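Intendance et petit matériel
Séance 2 : les clés, les anneaux et les objets sans place
Notes de cours, Lindiwe Visser
Centre de formation Magagula

À lire avant l'atelier. Durée de la partie pratique : 40 minutes. Apporter le carnet de relevé commencé à la première séance et un crayon à papier.

1. Rappel

Nous avons vu à la première séance la différence entre ranger et inventorier. Ranger, c'est remettre une chose à une place qui existe déjà. Inventorier, c'est lui donner un nom et une place. La plupart des erreurs relevées dans vos carnets viennent d'un mélange des deux : l'objet est posé quelque part « en attendant », puis inscrit au registre à cet endroit provisoire.

Pour cette séance, un objet n'entre au registre que s'il a reçu les éléments suivants :
une désignation (nom commun, sans marque) ;
un trait distinctif (couleur, forme, matière si elle est certaine) ;
un emplacement.

Si la matière n'est pas certaine, on laisse la case vide. Beaucoup d'entre vous ont écrit « laiton » pour tout ce qui est jaune et « acier » pour tout ce qui est gris. La couleur suffit. On écrit « clé, ton doré » et on passe à la ligne suivante.

2. Le plan de tri

Le tri se fait sur un plan dégagé et stable, à hauteur de coude. Les surfaces très veinées gênent le repérage des petites pièces, en particulier les chaînettes et les objets beiges ou bruns. Un plan uni vaut mieux. Si l'on n'en dispose pas, on passe la main à plat sur toute la surface en fin de tri, du fond vers l'avant. 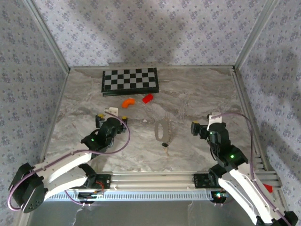
Fig. 1. Plan à motif marbré avec boîte d'échiquier pliée et petits objets. La chaînette brun doré se confond avec les veines.

Exercice de désignation. Proposer une ligne de registre pour les objets de la figure 1, en se limitant à ce que l'on peut affirmer. Quelques lignes acceptables :

Boîte d'échiquier, pliée, cases noires et gris clair.
Pièce coudée, orange.
Petit bloc rouge.
Pièce plate en forme de poignée, gris beige, ouverture ovale allongée.

Lignes refusées : « raccord de tuyau » pour la pièce coudée, « jeu d'échecs complet » pour la boîte. Dans le premier cas on suppose un usage, dans le second on suppose un contenu. Une boîte fermée s'inscrit comme boîte. Son contenu fait l'objet d'une sous-ligne, remplie après ouverture.

Le fragment blanc, au milieu du plan, pose une autre question. Faut-il inscrire les fragments ? La règle du centre est la suivante : tout fragment est gardé dans un sachet pendant la durée du tri et comparé aux objets abîmés. S'il ne correspond à rien à la fin, il est jeté et le sachet est resservi. On ne lui donne pas de numéro.

3. Les clés : vocabulaire

Reprendre les termes suivants dans le carnet. Ils seront utilisés sans explication à partir de la troisième séance.

Tête (ou anneau de la clé) : partie que l'on tient entre les doigts, percée le plus souvent d'un trou.
Tige : partie allongée qui entre dans la serrure.
Panneton : partie saillante ou taillée qui agit sur le mécanisme.
Embase : épaulement entre la tête et la tige, présent sur certains modèles seulement.
Anneau brisé : anneau à spires superposées que l'on écarte pour y glisser la clé.
Porte-étiquette : petit boîtier, en général avec une fenêtre et un papier amovible.
Trousseau : ensemble de clés réunies sur un même anneau.

Attention au mot « anneau », qui désigne aussi bien la tête de la clé que l'accessoire. Dans nos registres, « anneau » tout court est toujours l'accessoire. Pour la clé, écrire « tête ».

4. Décrire une clé

L'orientation compte beaucoup dans la description d'une clé. Vue de face, elle donne sa silhouette : forme de la tête, longueur de la tige, découpe. Vue par la tranche, elle ne donne presque rien, sinon son épaisseur.

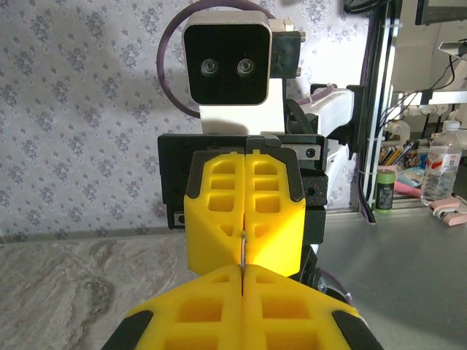 Une désignation prudente tient en peu de mots et se complète plus tard. Quand on ne dispose que d'une vue partielle, on note ce qui est sûr et on réserve une ligne blanche dessous. Les élèves ont tendance à remplir cette ligne tout de suite, de mémoire ou par analogie avec l'objet précédent. Prenons l'objet métallique argenté tenu à la verticale entre les doigts jaunes : il est mince, étroit, il brille un peu, et sous cet angle on ne peut pas affirmer davantage. La ligne de registre sera donc « objet métallique mince, argenté, à préciser ». On n'écrit « clé » qu'après avoir vu une tête et une tige, et « clé plate » qu'après l'avoir posée sur le plan.

La mention « à préciser » doit être levée avant la fin de la séance. Marietjie Swanepoel, qui corrige les carnets, retire un point par mention oubliée.

Ordre de description retenu :
a. désignation
b. ton (doré, argenté, cuivré, noir, mixte)
c. forme de la tête
d. inscription, recopiée exactement, majuscules comprises ; à défaut, « sans inscription relevée »
e. accessoire attaché
f. emplacement

Le ton se note à la lumière du jour ou sous la lampe de la salle, mais toujours la même pour un lot. Une clé peut prendre des reflets des deux tons. On écrit alors « mixte » et l'on n'essaie pas de trancher.

5. Anneaux et étiquettes

Un trousseau se constitue dans un ordre fixe. L'étiquette passe la première, les clés ensuite, de la plus utilisée à la moins utilisée. On évite ainsi d'avoir à tout démonter quand un papier est à changer, à condition de laisser l'étiquette du côté de l'ouverture.

Pour enfiler une clé sur un anneau brisé :
Repérer l'extrémité libre de la spire.
L'écarter avec l'ongle ou avec une lame mousse. Pas de couteau en salle.
Engager le trou de la tête, la clé tenue perpendiculairement à l'anneau.
Faire tourner l'anneau et non la clé, jusqu'à ce que la tête soit libre.
Tirer légèrement pour contrôler.

Les anneaux larges et plats sont plus faciles à tenir, plus difficiles à ouvrir. Les anneaux fins font l'inverse et se déforment vite. Le modèle Brivano fourni dans les boîtes de travaux pratiques est un compromis, à remplacer dès que les spires ne se touchent plus.
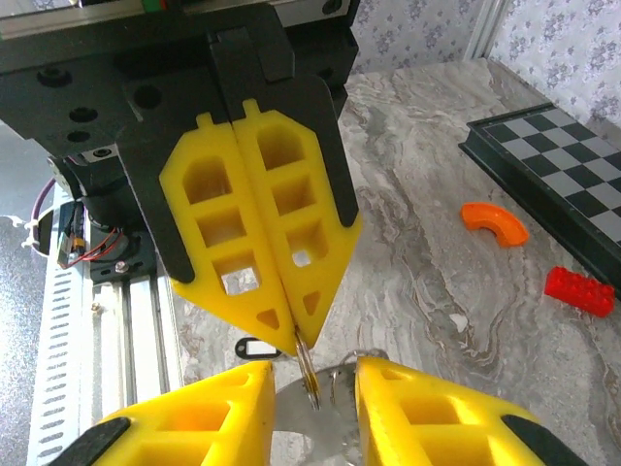
Fig. 3. Clé aux reflets dorés et argentés au-dessus d'un anneau plat argenté ; porte-étiquette noir à papier blanc.

Sur l'étiquette, on inscrit un code et jamais une adresse ni un nom de pièce. Une clé perdue avec l'indication « réserve du rez-de-chaussée » oblige à changer la serrure. Le code renvoie au registre, qui reste au bureau. Écrire au crayon tant que le trousseau n'est pas validé, puis à l'encre.

Le papier doit être sorti du boîtier avant d'être écrit. Écrire à travers la fenêtre ou sur le bord du boîtier donne des étiquettes illisibles en quelques semaines.

6. Étude de cas : l'internat de Brurkcombe

L'internat de Brurkcombe nous a confié la reprise de son registre en octobre. L'inventaire précédent annonçait nearly complet, selon une note en anglais restée dans la marge, ce que nous avons vérifié avec le groupe de l'année dernière. Le fonds comptait près de 3000 clés, réparties entre une armoire, des tiroirs et plusieurs boîtes à biscuits. Après tri, 1658 ont pu être rattachées à une serrure existante.

Les autres se partageaient entre doubles non déclarés, clés de meubles disparus et cadenas sans corps. Aucune n'a été jetée pendant le tri. Elles ont été mises en sachets par ton et par longueur, puis conservées une année scolaire.

Points à retenir pour l'examen pratique :
Le registre ancien n'est jamais corrigé. On en ouvre un nouveau et l'on renvoie à l'ancien par une colonne.
Les doubles portent le même code que l'original, suivi d'une lettre.
Une clé sans serrure garde sa ligne. On écrit « sans affectation » dans la case emplacement.
Les objets trouvés parmi les clés (pions, pinces, vis, pièces de jeu) vont dans une feuille séparée.

Ce dernier point a pris plus de temps que prévu. Les petits objets mélangés aux clés avaient été inscrits dans la même série de numéros, et il a fallu tout décaler à partir de la troisième page.

7. Déroulement de l'atelier

Par binôme. Chaque binôme reçoit une boîte Dasdale fermée, un lot d'anneaux, un lot d'étiquettes et une feuille de registre vierge.

Vider la boîte au fond du plan, sans rien laisser tomber vers l'avant.
Séparer les clés des autres objets.
Rédiger les lignes des clés, puis celles des autres objets sur la feuille séparée.
Monter les trousseaux indiqués sur la fiche jointe à la boîte.
Échanger les feuilles avec le binôme voisin et retrouver chaque objet à partir de sa seule désignation.

Si le binôme voisin hésite entre deux objets, la ligne est à reprendre. On ajoute un trait distinctif, on ne rallonge pas la désignation.

Le plan est rendu vide. Les sachets de fragments restent ouverts jusqu'à la correction.

8. Pour la prochaine séance

Relire la partie 3 et apprendre le vocabulaire.
Relever chez soi un tiroir de petits objets, sans le ranger, en une page de carnet au plus.
Noter dans la marge les lignes où la matière a été laissée vide.

Les carnets sont à déposer au bureau de Marietjie Swanepoel avant 17 heures, la veille de l'atelier.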